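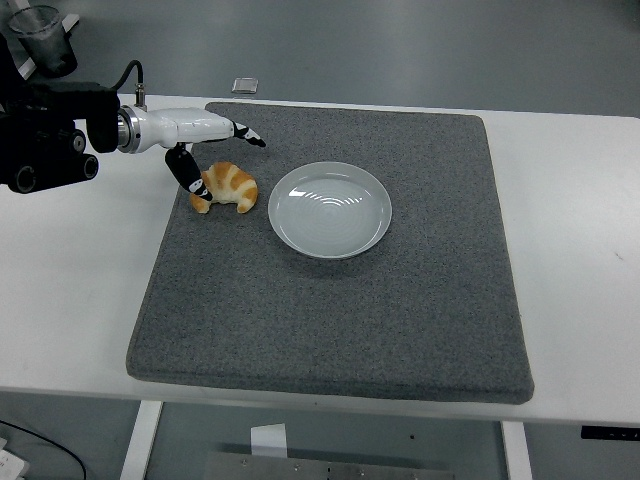
A reader wrote in to ask why a croissant is full of holes and layers when a bagel is chewy all the way through, and whether the baker has to stack up all those layers by hand, one at a time, like a very patient person building a tower of paper.

What a good thing to wonder about! The answer starts with just two things you probably have in your kitchen, flour and butter, and with a lot of folding.

How the layers get in

First the baker makes a dough out of flour, water, milk, a little sugar, salt and yeast. Yeast is a living thing, so small that you would need a microscope to see one bit of it by itself. It eats the sugars in the dough and gives off a gas called carbon dioxide, and we'll come back to that gas in a minute.

Next comes the butter. For most cakes you would stir it in until you couldn't see it anymore, but for this dough the butter is patted into a flat square and kept cold. The baker wraps the dough around it, the way you might wrap a book for somebody's birthday, and rolls the whole package out long and thin. Then it gets folded in three, like a letter going into an envelope.

One fold gives you three layers of butter. Roll it out, fold it in three again, and now you have nine. Once more makes 27, and if you kept going for a fourth time you would have 81! (You can try this with a sheet of paper, although the paper gets stubborn much sooner than dough does.) So the baker doesn't stack anything one by one. The folding does the multiplying.

Between folds the dough goes back in the refrigerator for a rest. If the butter gets warm and soft it squishes into the dough, and then the layers are lost and you end up with something more like a dinner roll. Still tasty, I'd eat it, but no flakes.

What happens in the oven

Butter has some water hiding in it. When the oven gets hot, that water turns to steam, and steam takes up a great deal more room than water does. It pushes up against the sheet of dough above it. Every layer is doing this at once, and at the same time the yeast's gas is swelling up too, so the whole thing puffs and puffs. Then the dough sets firm, the steam slips away, and the spaces stay behind. Those are the holes our reader noticed.

The bakers at Halilović start their dough in the afternoon and bake it the next morning, and in February, when the kitchen is chilly, they say the rolling is easiest of all. They make 90 on a regular morning, and 16 of those have chocolate in the middle, which are always the first to go.

And the bagel?

A bagel has no butter folded into it, so there are no thin sheets to push apart. Its dough is stiff and kneaded for a long time, which makes it stretchy, and most bagels take a quick dip in boiling water before they are baked. The outside sets early and keeps the bread inside from puffing up too much. Chewy!

Try it yourself

Next time you have a croissant, ask a grown-up to cut it across the middle with a bread knife. Look for the swirl, and see if you can follow one thin sheet with your finger from the outside all the way in. Crumbs will go everywhere, so get a plate first.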